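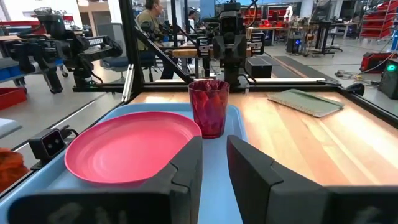
Tray, plate, tall cup, mid-morning. Green notebook shut, back right.

December, workshop notebook, table setting continued

Started at 10.40, after a long discussion with myself about whether a plate is part of a tray or merely a guest on it. The inventory sheet says guest. I have left it.

Layout A for today is the breakfast one: light blue tray, pink plate to the left, red cup to the right of it and towards the back. Layout B is the same crockery with the cup in front, which I dislike and will do after lunch. Layout C has a bowl in it and we don't own a bowl. It has been on order from Tosstead since before the clocks changed, and their last message said it was "with the courier", a place I now picture as a sort of afterlife.

The plate. It's the pink one from the Linine picnic set, the only colour left in the cupboard that shows up decently on the blue. The green one vanished, and the white one was last seen under somebody's toast. Pink on blue on pale wood makes the whole table look like a christening, but it is easy to see where the rim is, and that's all I want from a plate in working hours.

The cup. Tall, red, translucent, faceted all over so that the light does odd things in it, with darker swirls in the red. It looks like something you'd be given on a ferry. The facets are good to hold and bad to clean; dust gets into the texture and stays there. Washed it in the sink with the old toothbrush (the one marked NOT TEETH) and dried it upside down on kitchen roll. Please do the same. Please also stop drinking squash out of it. I know what I smelt.

Position of the cup matters more than I gave it credit for last month. Too near the plate and the two get treated as a single lump of crockery; too near the back lip of the tray and any nudge to the tray tips it. The notes from November say "leave a comfortable gap", and I wrote those notes, and I have no idea what I meant. Settled this morning on 80 mm between plate rim and cup, measured with the steel rule and not with a thumb. Marked nothing on the tray itself. The last time we marked a tray the pen came off on everything except the tray.

Tray. Fine. Slightly bowed, as all of them from that batch are, so it rocks if you press one corner. Turned it end for end and it rocks the other way. The tabletop is innocent, I put the level on it twice. Ostrowski catalogue has a stiffer tray, stock number 1755, in a shade they call "oat". I'm not having an oat tray on that table, we'd never find it again. The grain is busy enough already, all orange and cream.

Notebook, green, spiral-bound. It stays on the table as part of the layout, closed, at an angle, metal binding at the top. It is an object. It is not this notebook, and it isn't for writing in, though I see that the first page now has a shopping list and a quite good drawing of a heron. Angle is by eye and should vary from one setting to the next. If you find yourself squaring it to the edge of the table, go and have a cup of tea, in a different cup.

Wooden block stays on the far side and out of the crockery's business. It belongs to the afternoon's stacking and it can wait there.

Running tally, table settings only: 139 on the sheet when I came in. The sheet counts a setting once everything is down and nothing has been touched since, so the one where I sneezed is not in there. We said 700 by the end of the job. I've stopped working out what that means per day as it only spoils the biscuits.

11.50. Swapped plate and cup round once for variety. Looks wrong, like a face with the features moved. Noted it as A2 and put them back.

Small grumble about storage. Crockery goes in the Bratitz box, lid on, plate flat at the bottom, cup on its side in the tea towel. It does not go loose in a bin with the clamps. The pink plate has a scratch across the underside that wasn't there in the autumn, and while the underside will never be looked at by anyone, I have looked at it, and I minded.

To do:
Chase Tosstead about the bowl. Be polite.
New kitchen roll.
Second red cup, same pattern, if one can be had. Try the market.
Ask whose heron.
Layout B after lunch, cup in front, try to keep an open mind.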